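Speaker notes: Cloths, tables and the small things we forget to clean
Talk for the Kuvon shared rooms evening, June. Speaker: Dede Wumbei
Slot: 13 minutes, then questions. Iddrisu Sarpong will show me the card when I have two minutes left.

Opening (stand in front of the desk, do not read)

Good evening. My name is Dede and I look after the shared rooms at Zusora. When I tell people that I will talk about cleaning a table, they are polite, but I can see what they think. So I will begin with a number. Last year we spent 2,000 on paper towels. This year we want to spend much less, and most of what I know about it is about the cloth.

(Wait a little. Ask who has a cloth at work that they would not like to touch. Let them put hands up.)

Part one: one cloth, one job

In our rooms the same cloth used to go from the table to the shelf to the floor and then back to the table. We were not lazy people. The cloth was simply the one that was lying there. Now we have colours. Pink is for table tops only. Blue is for shelves and chair backs. Grey is for the floor and it never comes up again.

Say slowly: the colour is not important, you can choose what you like. It is important that all the people in the room know it. We wrote it on a paper inside the cupboard door, in big letters.

Part two: fold it before you wipe

Show with my own cloth. Fold one time, then a second time. Now I have a flat piece which fits under my hand, and I can turn it when one side is dirty. A cloth in a ball touches the table only in a few places and leaves the crumbs in lines.

Begin at the far edge and come towards yourself. Go over the corners last. With a pale table top you must bend down and look from the side, against the window. A pattern like marble is very kind to coffee rings, it hides them until the next person puts a white paper on top.

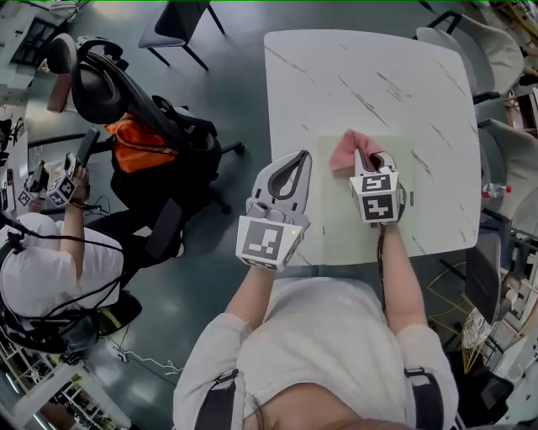
Mats are the second thing. A mat protects the table, but people wipe around it and then they believe that the table is clean. Lift the mat, wipe under it, wipe the mat on both sides, and let it stand on its edge for 10 minutes before you put it back. If you put it back wet, you will get a mark in the shape of the mat, and I have one at home to prove it.

(If there is time: the story of the green mat and the apple juice. If Iddrisu has already shown the card, jump over it.)

Part three: what stands around the table

Bags on the back of a chair. I have no rule against them, but a heavy backpack can make a light chair fall, and the strap goes on the floor and collects dust. We put hooks by the door at a height of 90 centimetres, so children can use them also. Too low for my back, but all right.

Bottles. Please close them and keep them off the table while somebody works with paper.

Chairs. Push them out before you wipe and push them in when you finish. I used to wipe between them, and the edge of the table was always sticky at exactly the place where people rest their arms.

Loose cables on the floor. Pick up the cable first, then sweep. Never sweep over it.

Part four: washing the cloths

Hot wash, no softener. Softener makes the cloth smooth and then it pushes the water away from itself. Hang them open, not one over the other. When a cloth smells after washing, it goes down one colour: the pink one becomes a floor cloth, and we sew a grey thread in the corner so there is no mistake.

Somebody will ask about the Serrano spray. Answer: we use warm water and a drop of dish soap for nearly everything, and I have not tried the spray on our tables.

Last words

Thank them for listening. Remind them that the spare cloths are in the box by the door, please take one each. Give the microphone back to Iddrisu.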